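Vallell Kitchen, weekly food safety check

Date: 2024-04-04
Form: Fillgate short version, comments go beside each line
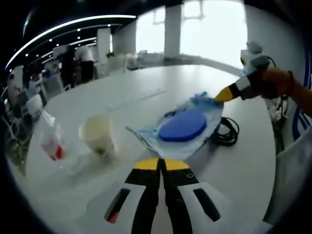

Do the cold side first, before the lunch prep starts. Write the reading, not just a tick.

WALK-IN AND REACH-INS
Walk-in temp: OK. 35 F on the inside thermometer, door display agrees.
Reach-in by the stove: OK, gasket starting to split at bottom corner. Order one from Nambiar.
Raw chicken below ready-to-eat: OK
Everything labeled and dated: NO. 3 tubs of marinara no date. Tossed.
Cooked beans in shallow pans: OK

DRY STORE
Off the floor: NO. Flour sacks again. Moved to the low shelf.
Dented cans: 2 crushed tomatoes, dented on the seam. Set aside for return to Prarkik.
Allergen shelf seperate: OK. Tahini lid sticky, wiped.
Scoops out of the bins: one left in the sugar. Washed.

PREP AND COOK LINE
Cutting boards: green one is badly scored, replace. Others fine.
Blender gasket and blade taken apart for washing: OK
Probe thermometer, ice water test: OK
Sanitizer strips: in date, nearly out. On the Nambiar order too
Hand sink stocked: soap yes, towels no. Refilled.
Hot hold log filled in: gaps on two evenings. Sauce well both times. Needs to be written down at the time, no filling in from memory later.

DISH AREA
Final rinse temp: OK
Racks air drying, no towels: OK
Floor drain: slow. Cleared the strainer, check agian next week.

STILL OPEN FROM LAST TIME
Hood filter cleaning, booked for June
Light cover over the pastry bench, cracked, not replaced yet
Spare probe batteries, done

Result: pass with comments. Redo the labels line tomorrow morning.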